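The Snack Fair at Hiltska

The fair fills the old market hall in Hiltska for most of June. I went in the morning, when the doors open at 9, and stayed until the middle of the afternoon. Entry was 900 and included a paper bag and a floor plan.

The hall is split by type of snack. Sesame, nuts and seeds are along the left wall, wafers and cookies are in the center, and hard candy is upstairs. The Setiawan stand had the longest line, mostly for peanut brittle. I skipped it and went to the small importers at the back, who sell single pieces. That is the best way to do this fair if you want to try a lot and carry little.

I was staying in a rented room two streets away and spread part of the haul on the bed to sort it. The small red packet has KEEP IT SIMPLE printed down one side, next to Chinese characters. The cream and gold one says 芝麻, sesame, in large black type. The wrapped candy with the pink and white stripes came from upstairs.
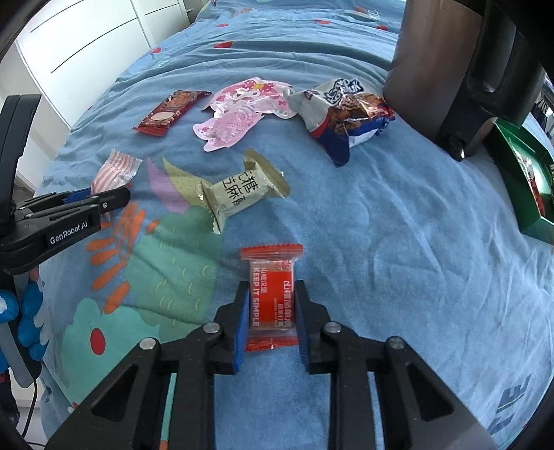

Solange Fehr: The sesame sellers were on the right-hand wall when I went, so check the floor plan. Also, bring small change. Two of the importers would not break a large bill for me, and the machine by the coat check had a long wait.

The wafer section took up most of my time. Drimberg runs a tasting table there with plain, hazelnut and coffee wafers, and you can go back as often as you like. The coffee one was too sweet for me - the plain one was very good.

Next to it is an importer with a wide choice of sweets labeled in Russian. I chose a Супер Контик, in a white and pale blue wrapper with a layered wafer sandwich on the front. It ended up on the bed beside a pink wrapper with a cartoon rabbit in a polka-dot bow and a small dark red chocolate bar.
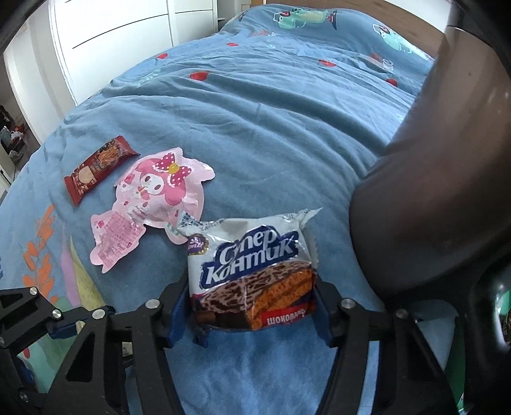
Getting there and costs

Hiltska station is a short walk from the hall. Tram 3 stops outside, but it was full both ways and I walked back. There is a cafe inside run by Zirnutness, with soup, rolls and coffee. Seats are hard to find at noon.

I spent 2,189 in all, with entry and lunch. Bags can be left at the coat check until closing.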